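Small trash can in the closet room keeps overflowing – bigger bin, or a different habit?

Posted in Household & Organizing
Asked October 1, 2026
Viewed 337 times

Hello everyone, and sorry in advance for the length, I tend to ramble when it comes to my own mess.

We moved into a small apartment in Valtport in March, and the bedroom has one long wall where everything has ended up: a low cabinet along the floor, a couple of little drawers on top of it, cubbies for jeans above that, and then the hanging rail. I love having it all in one place. What I don't love is the trash. I get dressed there, I open my packages there, I eat more snacks there than I would like to admit, and so the one little round wastebasket is full practically all the time. I empty it on Sunday and by the middle of the week there are wrappers sitting above the rim again.

On top of that there is the cardboard. I order a lot of things, and the boxes get flattened and leaned against the cabinet until somebody takes them down. They stand there for a week, sometimes longer, and then I can't get the doors open properly without shuffling them along.

I measured, and the spot where the basket stands could take something bigger, but it would start to creep into the walkway in front of the clothes. My sister-in-law swears by a tall Haldane bin with a lid, but it is quite a lot of money for a thing you throw candy wrappers into, and I'm not sure a lid is what I want in a room where I have my hands full of hangers half the time.

So, do I go bigger, get a second one for the packaging, or just be a more disciplined person? And does anyone line a bin this small? I have been going without a bag and tipping it into the kitchen trash, and the bits that stick to the bottom are driving me up the wall.

3 replies, sorted by most helpful

baden_homebody
915 helpful votes

Oh, I feel for you, I lived with exactly this for years in a rental near Baden and I changed my mind about it several times, so let me save you a little trouble.

Don't go bigger. I did, and all that happened was that I emptied it half as often and the room started to smell like old banana. A small basket in a bedroom is a good thing as long as it gets emptied when you walk past it on your way to the kitchen, and it sounds as though you only do it on Sundays. Try Sunday and Wednesday, or simply every time you carry a coffee cup out. Mine goes out with the cup now and I hardly think about it.

Yes to a liner! You don't need to buy special ones. Any thin grocery bag will do if you fold the top down over the rim and tie a little knot in the slack at one side, so it grips. Then I keep four or five spare bags flat on the bottom, underneath the one in use. You pull out the full one and the next is already waiting for you. For the stuff that is stuck down there now, put in some warm water and a squirt of dish soap, leave it while you make the bed, and it should wipe right out.

The packaging is your real problem, I think. Wrappers and bags are mostly air, and they spring back up the moment you let go. Fold them flat or stuff them inside one another (the biggest bag swallows all the others) and you will be amazed how much more goes in. And please give the cardboard its own home by the front door – a panel leaning on a cabinet somehow becomes furniture after two weeks. I had one that I dusted.

zillberg_anne_marie_fan
83 helpful votes

just get a second one, they cost next to nothing. one for trash one for plastic. done

slow_sunday_sorter
12 helpful votes

I mostly agree with the first reply, though I would be a bit kinder about the cardboard, as I'm guilty of the same thing. Our building only takes it on certain days, so it has to wait somewhere. I slide mine upright into the gap between the wardrobe and the wall, where it doesn't block a door. If you have no gap, even under the bed is better than in front of the cabinet.

One thing I would add is to look at where the basket stands. If it is out on the open floor you will kick it over sooner or later, and if it's right in front of a door you will move it every single time. I ended up with mine at the end of the row, past the last door, and it took me nearly 3 months to stop throwing things at the old spot.

Update from the original poster

Thank you all, you are lovely. Please be gentle about the state of things. I have started with the grocery bag trick and I'm going to try Wednesdays. The cardboard goes down tonight, I promise. If anyone can see a better place for the basket along that cabinet, I'm all ears. 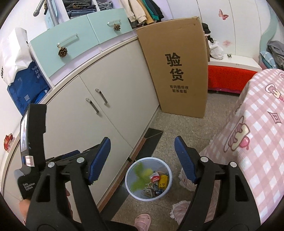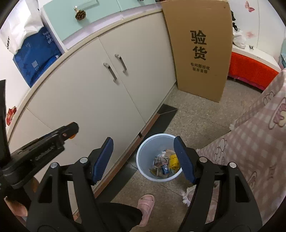
The blue wastebasket by the long cabinet, with the cardboard still leaning there.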